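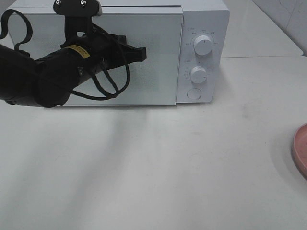 Genirix Kitchen Arm Kit

The Genirix Kitchen Arm Kit is a tabletop robot arm sold by Drilwood, meant for people who want to teach a robot to do small jobs around a kitchen counter. It comes as an arm, a gripper, a clamp base, a power supply and a copy of the Lurbridge control program. I keep this page for the hobby wiki and I've used the kit a good deal myself, so expect some opinions mixed in with the facts (the wiki allows it on product pages, thank goodness).

Background

Drilwood started out selling spare parts for bench tools and only got into arms later on. The first Genirix was a plain pick-and-place arm with no kitchen angle at all. People kept buying it and pointing it at their toasters and microwaves anyway, and the kitchen version grew out of that. It first went on sale in April, and the current one is the second run, with a stiffer wrist and a quieter shoulder joint.

What's in the box

The arm has 7 joints, counting the gripper, and it weighs more than you'd think when you lift it out of the foam. Get someone to hold the base while you tighten the clamp! The gripper is the standard two-finger one. Drilwood sells a soft-tip set separately, and I'd put that in the basket right away if you plan to touch anything ceramic.

Cables run on the outside of the arm. Drilwood gives you a bag of ties and leaves the routing up to you, and this is the part new owners write to me about most. Leave enough slack for the wrist to turn all the way, but don't leave so much that a loop can snag on a door handle or a cup. I redid mine on a Wednesday night and it took longer than putting the whole arm together.

The appliance pack

Lurbridge comes with a set of ready-made starter tasks called the appliance pack, 8 in all. They cover things like turning a dial, pushing a button, opening a hinged door and moving a dish from one spot to another. You show the arm where the appliance sits, walk it by hand through the motion a few times, and then let it try.

A microwave is the usual first project, and I still think it's the best one. Go for the simple kind with two dials and a round push button for the door. The button is a nice clear target, and dials give the gripper something to hold. Touch panels are much harder work, partly because the standard fingers don't register on some of them. I spent a whole weekend finding that out and would like it back.

Leave open counter in front of the appliance so the arm can back off and come at the door from the side. Plates and bowls can stay close by, over toward the far side from the base, where the wrist won't sweep across them. Even lighting helps a lot too, and pale counters under a strong lamp confused the camera tracking on my setup until I moved the lamp.

Sârbu service plan

Repairs go through Sârbu, a separate workshop that Drilwood pays to handle the kit. The plan covers joints, motors and the control board. It doesn't cover cables or fingertips, and those are what I've worn out, naturally. I sent my arm in once for a grinding elbow and it came back smooth, with a printed sheet listing what they had changed. The return box is the original one, so keep the foam.

Reception

Owners on the wiki mostly like it. Our last poll got 107 replies, and 103 of those people said they'd had a task from the appliance pack running. The complaints are nearly always the same: cable routing, a thin manual, and a gripper that could open wider. I'd add that Lurbridge takes ages to start up on an older laptop.

It's a slow arm, and anyone hoping for a quick cup of soup should use their own hands. I like it that way, since I can reach the stop switch before anything gets knocked over.

See also

Drilwood soft-tip set
Lurbridge task list
Genirix first run (discontinued)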